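Equipment Loans: Camcorders Return to the Wosura Lending Desk

The Wosura Community Archive will resume the loan of handheld camcorders to members in September, following a review of the equipment held at the Ploravari building. Members who wish to record family interviews, neighborhood events or local club meetings may borrow a camcorder for up to 12 days at no charge. A refundable deposit of $100 is payable when the equipment is collected.

The service was suspended last spring while staff checked each item and brought the records up to date. The equipment catalog now contains 1,423 entries, including tripods, microphones, cables, tape players and slide projectors. Some older entries had been filed under the wrong heading, and several chargers had been stored apart from the equipment they belong to. These matters have been corrected. Members who found an item marked "unavailable" in the past are invited to search for it again.

All loans and returns will be handled at the inspection table on the lower floor, next to the Tefera Reading Room. The table has a light wooden top, and a faint circular mark has been drawn on it. Members are asked to keep bags, coats and drinks off the table during check-in. 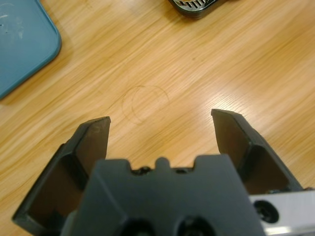
Claltier members asked whether equipment could be returned at their own branch, as many of them travel a long way to reach Ploravari and the lower floor closes before the evening bus arrives. The archive has considered this request with care. Returns at Claltier will be accepted on a trial basis until the end of the year, provided that the member telephones the branch beforehand. Collection will remain at Ploravari, where the batteries are charged and the deposit is recorded. Loans returned at Claltier will be closed once the equipment has been inspected, and members should allow extra time for the deposit to be refunded.

A member of staff will go through the condition sheet with the borrower at the time of collection. The sheet covers the outer casing, the lens, the display panel, the battery and the charger. Existing scratches and labels are noted so that borrowers are not held responsible for earlier wear. Both parties sign the sheet, and one copy is placed in the carrying case.

Particular attention is given to camcorders with a flip-out display. The hinge is the part most often damaged on loan, usually when the panel is turned before it has been fully opened. Borrowers should open the panel gently by its edge and should close it before the camcorder is put back in its case. At check-in the panel is opened and the hinge is examined with the camcorder lying on its side.

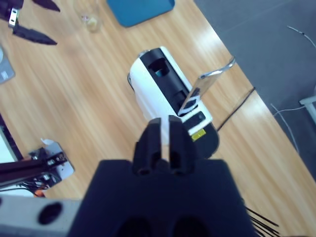
Recordings left on returned equipment will be kept for 2 weeks and then erased. Members are strongly advised to copy their material before the return date. Staff can assist with copying to a portable drive in the Tefera Reading Room during regular hours, but members must supply the drive. Tapes and memory cards are not included with the loan and may be purchased at the front desk.

Borrowers who intend to donate a recording to the archive should request a donation form at collection. The form asks for the names of those recorded, the place of recording and any limits on public use. Written permission is required from every person interviewed. Forms may be handed in with the equipment or sent to the Ploravari office afterward.

Reservations may be made in person or by telephone from 10 a.m. Each household may hold one reservation at a time. Late returns affect the next borrower, and a member who expects a delay should contact the lending desk before the loan expires.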